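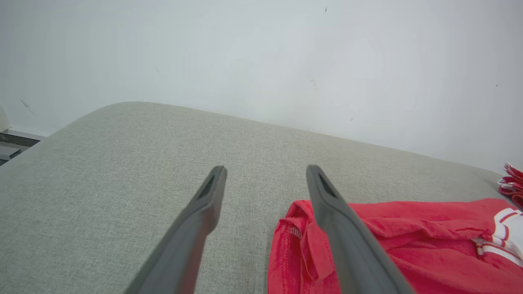
The view from the wrist camera over the grey lounge at the Brarnix open day, red washing and all.

Visits > Showrooms and open days > Brarnix at Condorbridge

I'd been meaning to get out to Condorbridge ever since Gareth Marsden rang to say Brarnix were opening their workshop to visitors in November, and I'm so glad I finally made the drive (two hours door to door, with a stop for a very decent pie). They put the kettle on the moment you walk in, which always gets a place into my good books.

The thing everybody had come to see was the Purov, their household arm for picking up and sorting clothes. It's being offered as a kit or as a monthly service, and Gareth was happy to talk about either for as long as you'd stand still. He'd set up a corner like an ordinary living room, with a padded grey seat against a white wall, and a screen beside it so we could all watch what the arm's own camera was looking at. I could have stayed at that screen all morning! You look straight down between the two dark grey fingers, a bit like peering along a pair of kitchen tongs, and the cloth is waiting there on the cushion.

Cloth is the hard part, Gareth told us. A cup keeps its shape, but a crumpled bit of washing is different every time you drop it, and the fingers have to find a fold worth pinching. I asked about the slots near the fingertips and he said the tips are made to be swapped, so you can fit softer ones for knits. A spare pair comes in the box. I had a go at changing them myself and it took me longer than I'd care to admit, but the second one went on easily enough.

A few notes for anyone thinking of buying. The kit wants a solid bench or trolley to sit on, and Brarnix suggest about 200 centimetres of clear space along the wall, so measure your laundry before you get your heart set on it. The service plan runs for 11 months and includes a visit from the Ekanayake workshop, who do the servicing. I would have liked a printed manual, as I'm no good with reading things off a phone, and Gareth wrote that down.

The colour choice is grey or grey, I'm afraid. I came home with a brochure, a fridge magnet and a spot on the list for a home trial, and my neighbour has already asked if she can come over and watch.

Last updated: November

Recent visits
Ekanayake workshop: a morning at the repair benches
Small appliances at the Condorbridge fair
Choosing a trolley for a benchtop arm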